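Arnitz Household Help: Community Forum
Pantry and Food Storage

Arranging canned goods on a small cabinet top so that every label can be read

Posted by Fernanda Serrano
January 11, 2020

I am responsible for the food shelf at the Gavstead tenants' center. The center keeps a modest supply of canned goods for residents, and until recently these were held in a closet that has now been assigned to the heating contractor. The supply has been moved to the top of a low metal cabinet. The top is small, and I am permitted to place food only on that surface and in two wire baskets fixed to the walls.

The difficulty lies in the mixture of sizes. Most of our cans are the ordinary round type with a ring-pull lid. A few are taller, and one is a flat rectangular tin of the luncheon-meat kind. I have placed the matching cans one behind another, front to back, and put the flat tin at the front, where it does not hide anything. The remaining cans stand wherever there is room. Residents report that they cannot tell what is at the back without moving what is in front, and cans are returned to the wrong place as a result.

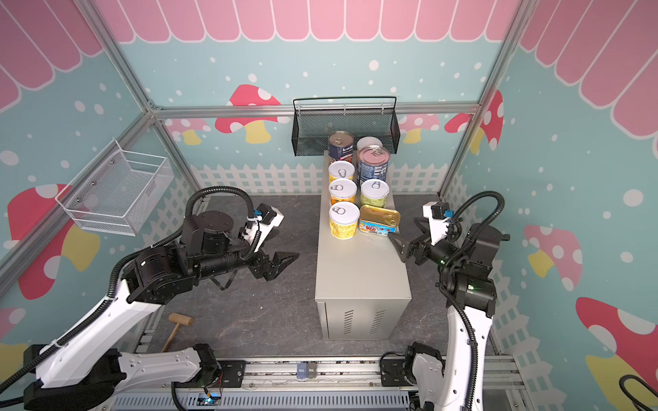 Tavares, who has read the residents' reports, objects to the whole idea of lining up matching cans, on the grounds that a row running front to back takes up depth which should be given to short items in front and tall items behind.

I would be grateful for guidance on three matters. First, should the matching cans stay in a single line, or be spread across the back? Second, is it acceptable to stack cans with ring-pull lids? Third, should the wall baskets be used for cans at all, or reserved for lighter goods? The center reviews its storage arrangements in April, and I should like to submit a settled plan by then.

Two replies have been accepted by the moderators, and a third has been left in place for reference.

Marlow K.

I would respectfully disagree with the objection raised above. A line of matching cans, front to back, is the standard arrangement in any store, and it serves a purpose. The person taking a can needs to read only the first label in order to know what stands behind it. Depth is wasted only when unlike items are placed behind one another, and that appears to be the source of the complaints you have received.

My recommendation is as follows. Keep the matching cans in their line along one side. Place all single items on the other side, with the flat tin in front and the tallest can at the very back. If two singles are of similar height, set them side by side. Where this is not possible, write the name of the rear item on a strip of masking tape and fix it to the cabinet top in front of the column.

New stock should be placed at the rear of the line and older stock brought forward. Write the month of receipt on each lid in grease pencil. At the pantry I supervised we held 592 cans at our fullest, and this method required no other record.

With regard to stacking, two high is acceptable if the upper can sits firmly within the rim of the lower one. Some ring-pull lids do not permit this. Test each brand by hand before relying on it. I would not place anything on a can with a plastic lid, as such lids bend under weight.

Pantry_at_40

Just buy a stepped riser. They come in several widths and you can see all the labels at once. Measure first. Mine was 14 inches wide and did not fit.

D. Okafor

The previous replies do not address the wall baskets, so I shall confine myself to those.

Cans should not be placed in a wall-mounted wire basket until the fixings have been examined. Determine whether the screws enter a stud or only the wall panel. If you are unable to establish this, treat the basket as suitable for light goods alone, such as packets of soup mix, tea, or dried herbs. The rating printed on the packaging, where it survives, normally assumes a sound fixing.

Height is a further consideration. A basket mounted high behind a cabinet obliges the user to lean across whatever stands on top, and cans will be knocked over. I would assign that position to goods which are seldom requested. A basket on a side wall is generally easier to reach and may be given to items in daily use.

If open packets are to be kept in either basket, place them in lidded tubs first. Wire mesh offers no protection against spills, and loose grains will fall through onto the items below.

Fernanda Serrano

I thank all three contributors. The single items will be rearranged by height this month, and I have asked the building office to inspect the basket fixings. The riser will be considered once I have measured the cabinet top.

This thread is closed to new replies after 30 days without activity.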